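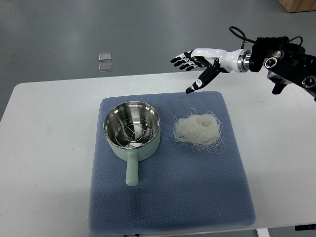 Noodle night gear: a mint-green saucepan with a wire rack inside, and a nest of dry rice noodles on a quilted mat.

Free noodle evenings return to Drarville in February

23 December 2021

Drarville's favorite cold-weather habit is coming back. The Prindwood kitchen will open its doors again in February for a new run of noodle evenings, and this time the whole program is built around one small saucepan, one round rack and a bundle of rice noodles.

The evenings are free, they are open to anyone who lives in town, and if last winter's turnout is anything to go by, they will fill up fast. Prindwood served 2,642 bowls over the last season, a record for the kitchen and quite a number for a place with one stove and a sink that takes its time draining.

There will be six evenings in all, each with its own bowl. The first two stick to plain broth with greens, so that beginners can get the noodles right before anything else goes in. After that come a peanut bowl, a cold bowl with cucumber and lime, a mushroom bowl, and a final night when people bring their own toppings and pass them around the table. That last one was wonderfully chaotic the last time Prindwood tried it (someone brought pickled pears, and they were gone in minutes!).

What is new is the size of everything. Earlier sessions were cooked in big stockpots, with a crowd around the stove and only a few people getting to stir. Now the cooking moves to small pans, with three people sharing each one. Everybody gets a turn at soaking, steaming and draining, and everybody goes home knowing how to do it in a kitchen where there isn't much room.

The pan in the picture is a good match for that plan. It is pale mint green on the outside and stainless steel on the inside, fairly deep for its size, with a long handle in the same green. A round wire rack sits down inside it, so the same pan that heats the broth can steam vegetables or dumplings first. The wires run in circles with spokes across them, a bit like a spiderweb, and it is a lovely thing to look at for a piece of kitchen hardware.

The order of work will be the same every night. Greens go on the rack over a little simmering water, with a lid or a plate on top, and come off while they still have some bite. Then the rack comes out, the broth goes in, and the noodles soak in a separate bowl until they bend easily. They go into the broth for the last minute or so, long enough to heat through. Thin rice noodles turn soft in a hurry, and the most common complaint last winter was a pot of mush from a table that got talking.

Dry rice noodles are easy to keep around, and that is a big part of their appeal. They come in light, curly nests like the one on the mat, with wispy ends that snap off and get everywhere, and they will wait in a cupboard for months. Prindwood's handout suggests one nest per person for a main meal, or half a nest when the bowl is loaded with vegetables. Save the broken ends, it adds, and drop them into soup.

The handout has been rewritten for this season and now fits on a single folded sheet. One side has the six bowls. The other has a shopping list, a table of soaking times with room to write in your own, and a page of swaps for anyone who doesn't eat peanuts, soy or fish sauce. A large-print version will be on the shelf by the door.

Two more additions are worth knowing about. The first is a lending shelf, named Bomik after the old grocery that used to stand on the same corner. Households that come to any evening can borrow a pan, a rack and a padded mat for two weeks, then bring them back clean for the next borrower. Longtime residents will remember Bomik for its barrels of dried beans and its very steep front step, and it is a treat to see the name over a door again, even a cupboard door.

The second is Ung, an early sitting for school-age children and the adults who bring them. It starts before the main session and uses the same recipes with the chili left out. Children will do the soaking and the assembling, while adults handle the stove and the draining. Last season's younger cooks were squeezed in wherever there was a gap at the table, so giving them a sitting of their own is a very welcome change.

Every table will get a quilted mat to work on. Those who came last winter will remember the clatter of metal on bare tabletops, which made it hard to hear the instructions at the far end of the room. The padding should help with that, and it gives a pan somewhere to rest between steps. Pans straight off the heat still go on the trivets first.

Places can be booked at the Prindwood front desk, in person or by phone, starting after the new year break. Each household may sign up for two evenings to begin with, and any places left over will be offered again once the program is under way. There is no charge for ingredients. Bring an apron if you have one, a container with a tight lid for leftovers, and a bowl you like eating from. The kitchen has bowls of its own, but the mixed lineup of chipped favorites, soup mugs and one enormous salad bowl was half the fun last time.

Donations of unopened rice noodles, dried mushrooms and vegetable stock are gladly accepted at the desk until the first evening. Fresh herbs are welcome too, though these should be dropped off on the day they will be used. Anyone with a spare small saucepan in good shape can hand it in for the Bomik shelf, with or without a rack.

The kitchen is on the ground floor and has step-free access from the parking lot side.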